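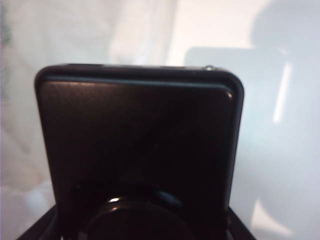

Black, shiny, rounded corners. You've seen the style.

Thread, then. Fovness want me to believe their new sleep plan will give me "711 extra hours of deep rest". Over what period? Compared with whom? The page doesn't say. I read it twice.

The app is free. The plan inside the app is not. You find that out after typing in your age, weight, bedtime and whether you "wake feeling whole".

I put down that I go to bed at eleven and sleep fine. It told me I was at risk. So I did it again with a different email and said I slept 4 hours and cried a lot. Same score. Same plan. Same price.

The study they link to had 3,000 people in it, which sounds great. 2,000 of them had dropped out by the end. That's in a table near the bottom, in grey type.

And the ones who stayed were asked if they felt they'd slept better. Felt. I feel I've slept better after a bank holiday.

Someone will say Torkeck did a proper trial. They did a trial. It was on their own pillow spray, and the comparison group got nothing at all, so what we learned is that people like being given a pillow spray.

Gemechu Nigatu replied to my last thread on this to say his mum swears by the Clornus one. Fair enough, and I'm glad she's sleeping. She also gave up coffee after lunch in August, he says further down. I know which one I'd put my money on.

I'm not against any of it - if a recording of rain helps you nod off, play the rain. It's the numbers I can't stand. Who is adding up these hours?

I did write to Fovness and ask where 711 came from. Got a reply at 3am, thanking me for my interest in better rest and offering a month half price.

Asked again. Waiting.

Also, for whoever asked: no, I haven't tried the Ntuli breathing course. It's got a countdown clock on the sales page that starts over when you refresh. That was enough for me.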